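Junevow: Frequently Asked Questions

What is Junevow?
Junevow is a web series about two best friends in the small town of Munevden who agree to come out to their families by the end of one summer, and then keep finding reasons to put it off. It's funny, it's sweet, and yes, you will cry at the bowling alley!

How long are the episodes?
Most run 15 minutes. The season finale is 20, and we fought for every one of those extra minutes.

Where can I watch?
Everything is on Proltik, free, with captions in English and Spanish. You don't need an account unless you want to leave comments (please do, we read them out loud to each other).

When is the new season out?
Season 2 starts on 29th September with two episodes on the same night. After that it's one a week, and there's a holiday special in December that we are so excited about.

Do I have to see season 1 first?
You could jump in, but the first four episodes set up the whole story with the grandmother and she is everyone's favorite. Start there if you can.

Is it OK for younger teens?
We think so. There's some swearing and one tense family argument in episode 4. Lots of parents have written to say they watched it with their kids, and those messages make our week.

Is Karagiannis a real diner?
The outside is real! The inside is a set, built in a rented garage, and the booths came from a restaurant that was closing.

Can I host a watch party?
Please do! Schools, libraries and living rooms are all welcome, and you don't have to ask us first. Just don't charge at the door.

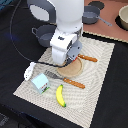
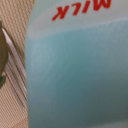
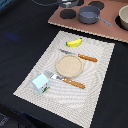
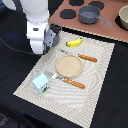 Watch parties for the premiere work best with a small group and the sound turned up, and plenty of time to talk between the two episodes. Put out some food too. A lot of fans go with breakfast for dinner in honor of the diner, and it can be super simple: a woven placemat with a banana and a wood-handled knife, the way it is in the third picture, plus a big stack of pancakes in the middle for everybody.

Can I send you fan art?
Yes, yes, yes! Use the contact form and tell us what name to credit you under.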